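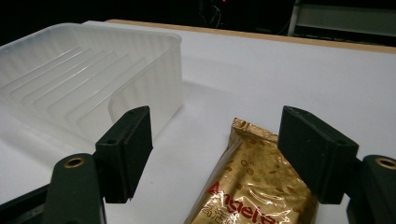 I've had the Skusberg desk from Miettinen for 2 winters now and I still get a little kick out of sitting down at it! The top is the best part. It's matte, so my lamp doesn't glare back at me when I'm doing bills at 11 p.m., and coffee rings come off with a damp cloth (even the ones I found the next morning).

Putting it together took me one evening and a lot of muttering. The leg bolts want to go in loose first, all of them, and then get tightened once it's standing up. The booklet mentions this on the last page, for some reason.

It holds my sewing machine, a stack of pattern books and a 500-page binder without any wobble. I looked hard at the Fadevach too, and it's a handsome desk, but the drawer was too shallow for my thread boxes.

Gripes? The felt pads fell off by November and I had to buy new ones. I'd still get the same desk again tomorrow, maybe in the wider size.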